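Hand gripper fingers slipping on smooth plastic lids, pads already fraying

Posted in Grippers and End Tools

We run a pair of hand-held grippers at a bench, two fingers each, with felt-type pads glued to the inner faces. The job is moving lidded food containers in and out of a wire basket. It worked fine until December. Now the pads are getting fuzzy at the edges and the container slides when I close on the long sides.

The linkage also feels sloppy. If I hold one outer arm still, I can move the fingertip on that side by a few millimeters. I oiled the joints once when we got the tools and have not touched them after that. One of the containers we use is a Lock & Lock with the blue seal, and the walls are slick.

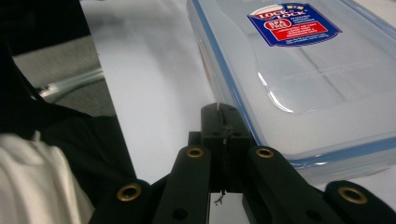

How often should the pivot joints on a hand gripper be checked for play?

Every 400 cycles for the first 3000, then once a month if nothing has moved. Hold the center block, wiggle each link by hand, and write down which joint has play in it.

What I want to know is whether to fix the pads or the joints first, and whether felt is even the right thing to put back on. The spare pads we have are from Bresen. A guy at Mutano told me to switch to silicone but they sell silicone, so.

Replies

Terence Gosling

Joints first. If the fingers don't close parallel, one edge of the pad does all the work and frays, and a new pad will go the same way.

Take the tool off the bench and clean the pivots with a dry cloth. Don't spray anything near the pads. Oil gets into felt and you will never get it out – you just have to throw the pad away. Then check the bushings one at a time. If the pin rocks in the hole, replace the bushing. If the pin is tight and you still have play, look at the screws that hold the finger to the link. Ours back out and we put a drop of medium threadlocker on them now.

When the play is gone, close the fingers on a sheet of paper and pull it. It should drag the same at the top and the bottom of the pad. Do that before any gluing.

cai_bench2

just use 60 grit sandpaper glued on the fingers. never slips. it does scratch the lids

Yufang Lei

I would not do the sandpaper if you need the containers to stay clear. We have four of these tools at Kustico and went through most pad materials. Felt is okay on cardboard and cloth. On smooth plastic it is only okay while it is new. Thin silicone sheet holds better, but it picks up dust, so it has to be wiped at the start of each shift. Pads take me 64 minutes for one tool, and most of that is waiting on the glue.

How I change them:

1. Peel the old pad from the top edge down. If it tears, scrape the rest with a plastic blade.

2. Wipe the finger with alcohol and let it dry fully. Old glue left near the fingertip makes the new pad sit crooked.

3. Cut the new pad a little short of the edge of the finger. An overhanging edge catches on lids and on basket wire, and it starts to lift from there.

4. Glue, press, and clamp with the fingers closed on a flat block. Leave it alone until the glue sets.

5. Test on a real container at the bench, coming in on the long sides below the lid rim. If you grab the rim, it will feel like a good grip when it isn't.

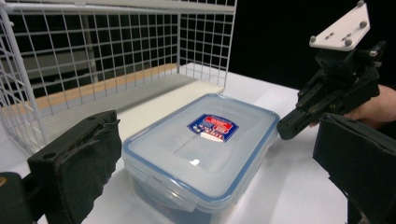

6. If it still slips, check how far the fingers open. Too wide and you run out of trigger travel before there is any real squeeze. There should be a stop screw on the handle side, a quarter turn at a time is enough.

Terence is right about doing the joints before the pads. I did it the other way on the first tool and used up a set.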